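계단식 진열대

계단식 진열대는 상품을 높이가 다른 두 단 이상의 선반에 나누어 올려, 뒤쪽 물건도 앞쪽 물건에 가리지 않고 한눈에 들어오도록 만든 판매용 가구이다. 청과물 가게에서 가장 흔히 볼 수 있지만 빵집이나 꽃집, 헌책방에서도 두루 쓰이며, 지역에 따라 층층대, 과일 단, 또는 그냥 '다이'라고 부르기도 한다.

역사
장터에서 물건을 땅바닥에 펼쳐 놓고 팔던 시절에도 상인들은 빈 궤짝을 뒤집어 뒷줄을 높이곤 했는데, 오늘날의 진열대는 이 소박한 습관이 조금씩 다듬어진 것으로 보는 견해가 많다. 항구 마을 스틴다본(Stindavon)의 오월장은 그런 옛 방식이 비교적 오래 남은 곳으로, 해마다 5월이면 골목을 따라 궤짝을 쌓은 좌판이 길게 늘어선다. 이웃한 니스(Kneath)에서는 장이 실내로 옮겨 가면서 벽에 붙이는 고정식 선반이 먼저 자리를 잡았고, 바퀴 달린 이동식은 그보다 한참 뒤에야 들어왔다. 두 마을 상인들이 어느 쪽이 먼저 단을 올렸는지를 두고 아직도 정답게 다툰다는 이야기는 이 지역 향토지에 빠지지 않고 실린다.

구조
기본 구조는 기둥, 단, 앞턱으로 이루어진다. 단은 수평으로 두기도 하고 손님 쪽으로 살짝 기울이기도 하는데, 기울기가 지나치면 둥근 과일이 앞으로 쏠려 아래쪽 것이 쉽게 멍든다. 앞턱은 물건이 굴러떨어지는 것을 막아 주며, 가격표를 꽂는 자리로도 요긴하게 쓰인다. 가구 제작사 스틴덱(Stindeck)의 보급형은 폭이 800mm이고 앞턱 높이가 100mm이며, 좁은 골목 가게에도 무리 없이 들어간다고 하여 꾸준히 찾는 사람이 있다. 같은 회사의 1021형은 단이 3개로, 주로 꽃집에서 쓴다.

재료
나무는 보기에 따뜻하고 과일 빛깔을 곱게 받쳐 주어 오래도록 사랑받아 왔다. 다만 물기를 머금으면 뒤틀리기 쉬우므로 잎채소를 올릴 때에는 받침을 한 겹 까는 것이 보통이다. 금속은 튼튼하고 닦기 쉬운 대신 조금 차가운 인상을 주어, 뼈대는 금속으로 짜고 물건이 닿는 면만 나무로 대는 절충형도 널리 쓰인다.
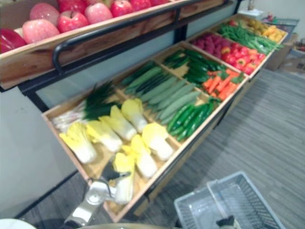

나무 단과 검은 금속 뼈대로 된 2단 진열대. 위 단에 사과 모형이 놓여 있다.

진열 방법
무겁고 단단한 것은 아래에, 가볍고 무른 것은 위에 두는 것이 기본이다. 같은 과일이라도 빛깔이 짙은 것과 옅은 것을 번갈아 놓으면 한결 풍성해 보인다. 스틴다본에서는 맨 앞줄 한 자리를 비워 두는 풍습이 있는데, 첫 손님이 이미 다녀갔다는 표시라고 한다.

같이 보기
좌판
오월장
플레스티턴스(Plestitance) 시장 건물

마지막 편집: 3/27/18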